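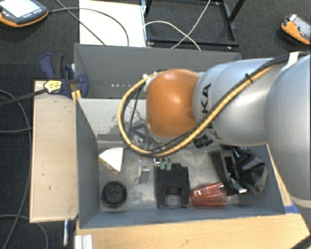 Gripper over the front bin of the Jenedine picking cell. The yellow cable loops beside the orange joint cover.

Vostton Releases Cable and Gripper Service Procedure for Jenedine Picking Cell

POREVSTEAD, July 16, 2026 – Vostton today released a revised service procedure for Jenedine, its single-arm cell for picking mixed objects out of open bins. The procedure covers the external cables on the arm, the gripper fingertips, the position of the bins and the checks required before the cell goes back into automatic operation. It replaces the maintenance chapter of the existing cell manual and applies to every Jenedine cell in service. No new hardware is required.

Cable routing makes up the largest part of the revision. On a Jenedine cell the lines to the wrist run outside the arm. They are tied together along the link above the wrist and then left free in a loop, so that the last joints can turn without pulling on the connectors. The size of that loop is a compromise. A short loop goes tight when the wrist nears the end of its range. A long one hangs low and can touch the bin wall when the gripper reaches into a corner.

The earlier manual asked technicians to leave "sufficient slack." The revised text gives a method. The arm is jogged at reduced speed to each of three reference poses: wrist fully turned one way, wrist fully turned the other way, and gripper at the lowest permitted point in the corner of the bin. At each pose the technician looks for tension at the connector and for contact with the bin. If either is found, the tie on the link is cut and replaced, and all three poses are repeated. Sliding a tightened tie along the cable is no longer permitted.

"Most of the wrist faults sent to us were cable faults," said Jhonatan Usuga, service engineering lead at Vostton. "The conductor breaks inside the jacket, close to the tie, and the outside looks fine. The fault comes and goes with the pose of the arm, so people change the gripper first and the cable last. We have put the cable first in the order of work."

Service intervals are now counted in operating hours taken from the controller. The cable check is due every 192 hours. It includes the three reference poses, a visual check of the jacket on both sides of each tie, and a hand check of every connector at the wrist. The cell must be stopped and locked out for the hand check. Calendar intervals have been removed from the manual, and sites that plan their service by date will need to convert their schedules.

Fingertips are handled separately. The tips on the Jenedine gripper are wear parts and are replaced as a pair, including when only one is damaged. After replacement the gripper is closed with nothing between the fingers and the contact line is inspected. The tips must meet along their full width. The tool center point is then measured again and the new value is stored together with the old one. Where the two differ by more than the limit printed on the service sheet, the finger mounts are to be checked for bending before the new value is accepted.

The revised procedure also deals with the bins. Bins on the cell stand on a flat tabletop and are held by clamps, with stops set against the sides where the layout calls for them. Vostton service records for the cell at Porevstead show 93 stops logged as "object not reached" during the review period. In most of these the arm had moved to the correct coordinates and the bin had shifted. Clamps are now checked at every bin change, and the two near corners of the front bin are to be marked on the tabletop so that movement can be seen without measuring.

Bin surfaces may be scratched or scuffed without affecting service, with one exception. If the camera calibration uses any feature on the inner wall, that feature must remain legible. Tape or labels added inside a bin after calibration must be removed, or the calibration repeated.

Return to automatic operation follows a fixed sequence:

1. Clear all tools from the tabletop and confirm the clamps are closed.
2. Confirm that pendant and supply cables on the floor are outside the path of the operator.
3. Run the three reference poses at reduced speed, with a technician holding the pendant.
4. Run the empty-bin program once at reduced speed and once at working speed.
5. Load the mixed test set and run the acceptance test.

The test set is made up of objects with different shapes and surfaces, and it should include at least one soft item, one translucent item and one flat item lying against a wall. Objects are tipped into the bin and left as they fall. Technicians are asked not to arrange them. During validation of the procedure in Porevstead, the cell made 447 test picks over the full service sequence, with the cable ties replaced between runs. No contact between cable loop and bin was recorded in those runs.

Results are entered in Fajardo, the Vostton service log. The Fajardo form has been extended with fields for tie position, fingertip batch and tool center point. Entries made on the old form remain valid and do not need to be copied over. Sites that keep paper records can print the same form and attach it to the cell file.

"Tie position sounds like a small thing to write down," Usuga said. "Without it, the second technician starts from zero. With it, you can see that the same cell has had its loop shortened twice and ask what is pulling on it."

The procedure does not cover work inside the arm, brake tests or changes to controller safety settings. These remain with the arm manufacturer or a qualified integrator. Sites that have fitted a gripper other than the one supplied with the cell may use the cable section but must write their own fingertip section.

Availability

The revised procedure can be downloaded by registered Jenedine sites through Fajardo. Printed copies are supplied with each new cell. The earlier maintenance chapter will be withdrawn in November, after which service entries will be accepted only on the new form.

About Vostton

Vostton builds and services robot cells for picking and sorting mixed objects. The company is based in Porevstead.

Press contact: Vostton, Service Engineering, Porevstead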